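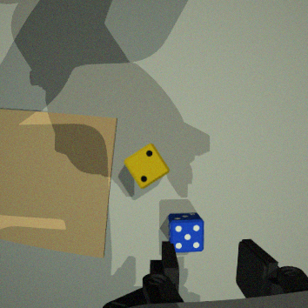
## Chapter 4. Choosing a Ready-Made Practice Kit

In this chapter we look at a product which many training rooms already own or plan to buy: the Venoron practice kit. It is sold as software only. The arm, the gripper and the work surface exist inside the simulator, and the learner needs a normal computer to run them. The price at the time of writing is 351 euros for one seat, and a school may add further seats later.

The first task in the kit is called *Dice and Board*. A yellow die and a blue die lie on a pale surface near a flat tan board, and the two-fingered gripper is seen from above. The learner must write a program which takes one die and puts it on the board. It sounds easy. My own students needed most of a morning in May before their first clean placement – and they had already finished the exercises of Chapter 3.

Two details of the task deserve attention before you buy:

- **Orientation.** The yellow die is turned so that its corners point up, right, down and left, while the blue one lies almost square to the view. A grasp which suits one die will not suit the other without turning the wrist.
- **Shadows.** They are strong and they overlap, also on the board. A simple colour threshold can fail here, and the manual of the kit says little about this.

Lenni Salminen, who tested the kit with us at Dosdale, ran 3,028 attempts with the supplied example program. Of these, 1,933 ended with the die on the board. We will come back to his results in Section 4.3, where we also compare the kit with its older rival from Juntunen.

### 4.1 What the buyer receives

The licence covers 11 tasks, a short manual and access to a help desk during office hours. Tasks may be edited, but the edited files can be opened only in the same version of the program.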